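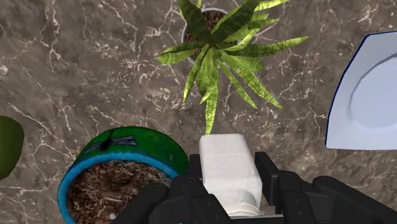
Can a machine clear a kitchen counter yet? (home automation, general)
Posted in March by fenwick_t

I keep reading that household manipulation is close, so I want to ask people who run these things. My counter is the test I care about. It is stone with a lot of veining, it has a couple of potted plants on it, and there is usually a plate and some small item that belongs in a drawer. The task is to pick up the small item, not knock over a plant, and move the plate to the sink. A child can do this. Can anything I could buy or build do it with no one standing by?

Budget is not the main issue, but I would like it to be under the price of a used car.

torque_ripple

Short answer is no, if "no one standing by" is a hard requirement.

Longer answer: the pick is the easy part. With a multi-finger hand and a block-shaped object, grasp success is high in simulation and decent on hardware. Boxy items give you parallel faces, and a hand with opposed fingers will close on them even when the pose estimate is off by a few millimeters. What fails is the retreat. You now have a hand, plus whatever sticks out of the hand, moving through a space with leaves in it. Most planners I have used treat a plant as either a solid hull or nothing at all. Treat it as a hull and half the counter is off limits. Treat it as nothing and you drag the foliage.

mk_ostrava

Disagree on the pick being easy. It is easy when the object is already sitting clear of everything. Put it flat against a pot and the fingers have nowhere to go. I ran an Elletti hand for most of last year and finger thickness was the limit far more often than grip force.

torque_ripple

Fair, but that is a clearance problem and you can push the object into the open first. We do that as a default step now.

mk_ostrava

Pushing is fine for a block. I would not want it done to a plate near the edge.

gasket88

Shop-floor view, for comparison. We have two Hinrichs cells doing tray loading. They have run for 3 years and I would trust them over a person on the same job. But every part arrives in the same orientation, the light is fixed, and there is a fence. I would not call that evidence for kitchens. When a supplier changed the tray color we lost most of a shift before vision was back.

Veined stone would be a bad background for that system. High contrast lines everywhere, and the segmentation would want to call every one of them an edge.

fenwick_t

That is useful. So the countertop itself is part of the problem? I had assumed it was only the objects.

gasket88

For older 2D vision, yes. Depth helps, with the caveat that polished stone can give you holes in the depth map.

lowpass_larry

Depth plus a learned segmenter handles busy stone well enough now. I have trained on rendered counters with randomized marble and granite textures, and the background stopped being my top failure. The transfer gap I still see is contact. A rendered leaf does what the leaf model says, which in many scenes is nothing, because it is a rigid mesh. A real one bends, springs back, and catches on a finger joint. The policy never learned that brushing it matters.

Plates are the other one. White plate, wide flat rim, sitting low. You either slide it over the counter edge and pinch the rim, or you get a fingertip under it. Suction works on a clean plate. It does not work well on one with sauce on it.

quietbearing

I will be the dissenting vote. I have a Mireo arm on a rail over my counter, a homemade gripper, and it does put small objects away. I paid $1,399 for the arm, used. It takes 15 minutes to do what I do in one, but I am not in the room, so I do not care. The question was whether machines can do chores yet, and on my counter one does.

torque_ripple

What is the failure rate, and what does a failure look like?

quietbearing

I have not logged it properly. Most failures are that it closes on air, retries, and stops. It has tipped a pot once. Succulent, no damage, soil on the counter.

torque_ripple

Then it needs someone to come back and check. A machine that stops safely is worth having, and I would buy one. It still falls short of the requirement in the first post.

quietbearing

My dishwasher also stops and beeps at me. I still say it does the dishes.

mk_ostrava

The dishwasher does not move over the top of a flower pot on its way to the detergent.

For the original poster — the cheap fix is to change the counter. Put the plants at one end and give the machine a zone with nothing tall in it. The group at Okutitz published their layout rules for assisted kitchens and that was the first one. I went from constant interventions to a handful a week by moving a single plant.

fenwick_t

I would prefer to keep the plants where the light is. They are by the window and so is the outlet.

lowpass_larry

Then mark them as keep-out volumes with a margin and accept that anything left between them stays there. Mount the camera overhead as well. From the side, long leaves hide whatever is behind them.

gasket88

Overhead has its own blind spot once the hand is down in the work area. The hand covers the object at the moment you most want to see it. We ended up adding a second camera on each cell for that reason.

fenwick_t

Two cameras, then. I will price the used Mireo arm and start with small items only. The plates I will keep doing by hand.

quietbearing

Check the wrist bearing before you pay. Mine had play in it and the seller did not mention it.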